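Projektbericht Kurs Robotik, Gruppe Kongkaew

Bearbeitet von: Nipon Khunthong, Vlasta Dvořáček, Jintana Rungrueang
Betreuung: Charoen Thongdee
Abgabe: 25. Juni 2018

1. Aufgabenstellung

Unsere Gruppe sollte einen Roboterarm so programmieren, dass er einfache Handgriffe aus dem Chemieunterricht ausführt. Dazu gehören das Greifen eines Reagenzglases, das Anheben aus dem Ständer, das Bewegen zu einem Becherglas und das Zurückstellen. Das Umfüllen war im Antrag vom April noch als Pflichtteil vorgesehen, wurde aber nach Rücksprache mit Herrn Thongdee zum Zusatzteil. Die anderen Gruppen im Kurs (Ultov und Futia) haben sich mit Sortieren und mit Linienfolgern beschäftigt.

2. Arbeitsplatz

Gearbeitet wurde an einem weißen Tisch, der hinten und seitlich von hellen Wänden umgeben ist. Der Hintergrund ist dadurch ruhig, allerdings sind durchsichtige Gläser vor der hellen Wand für die Bilderkennung schwer zu finden. Der Holzständer steht quer auf dem Tisch, der Arm kommt von rechts. Die Positionen von Ständer und Becherglas haben wir vor jeder Versuchsreihe mit einer Schablone aus Karton eingestellt und danach die Schablone wieder entfernt.

Für die Anfahrt an das Becherglas wird der Greifer mit den Fingern nach unten über den Rand gestellt. Der gelbe Inhalt hebt sich gut vom Tisch ab und wurde von der Software Cunby als Farbmarke benutzt.

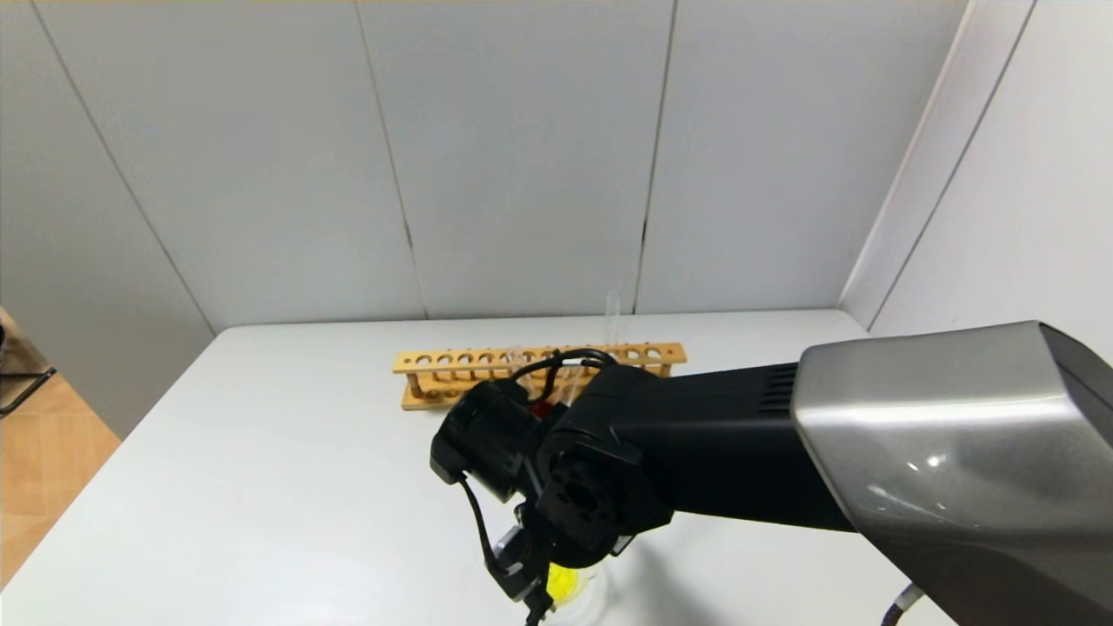 3. Programmierung

Das Programm besteht aus einer Liste von Wegpunkten und einer kleinen Ablaufsteuerung. Die Wegpunkte wurden von Hand angefahren und gespeichert. Zwischen zwei Wegpunkten fährt der Arm zuerst auf eine sichere Höhe von 310 mm über dem Tisch. In der ersten Fassung fehlte dieser Schritt, und der Greifer ist zweimal gegen die obere Leiste des Ständers gestoßen. Schäden gab es keine, aber der Ständer war verschoben und die gespeicherten Punkte stimmten nicht mehr.

Die Greifkraft wurde in sechs Stufen getestet. Bei den unteren Stufen rutschte das Glas durch, ab der vierten Stufe hielt es. Wir haben danach immer mit der vierten gearbeitet. Den Teil für die Greifkraft hat Vlasta geschrieben, die Ablaufsteuerung Nipon. Jintana hat die Farberkennung übernommen und die Protokolle geführt.

4. Versuche am Ständer

Die obere Leiste des Ständers hat eine Reihe mit zwölf Löchern. Im Programm sind sie von links nach rechts durchnummeriert. Für die Versuche wurden Gläser verschiedener Länge verwendet. Das hohe Glas rechts der Mitte ragt weit über die Leiste hinaus und ist am einfachsten zu greifen. Die beiden klaren Gläser rechts daneben stehen schräg, und bei schrägen Gläsern passt der gespeicherte Winkel des Greifers nicht. Ein weiteres Problem waren die Kabel am Handgelenk. Sie bilden eine Schlaufe vor dem Ständer und verdecken je nach Stellung einen Teil der Gläser, zum Beispiel das rötliche auf der linken Seite.
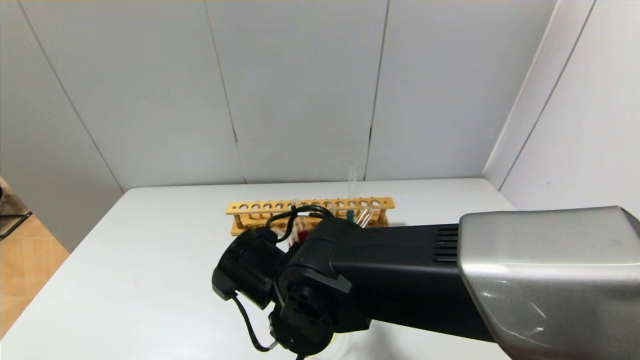
5. Ergebnisse

Gewertet wurden 15 Durchläufe mit dem hohen Glas. Ein Durchlauf galt als bestanden, wenn das Glas ohne Eingriff wieder im richtigen Loch stand. Nicht bestanden wurden 2 Durchläufe, beide beim Zurückstellen, weil das Glas auf der Lochkante aufsetzte. Mit schrägen Gläsern haben wir keine vollständige Reihe geschafft. Der Zusatzteil Umfüllen wurde nicht mehr begonnen.

6. Ausblick

Die Kabel sollten enger am Arm geführt werden. Für das Zurückstellen wäre eine langsamere Fahrt auf den letzten Zentimetern sinnvoll. Die Wegpunkte und die Protokolle liegen im Kursordner unter Kongkaew.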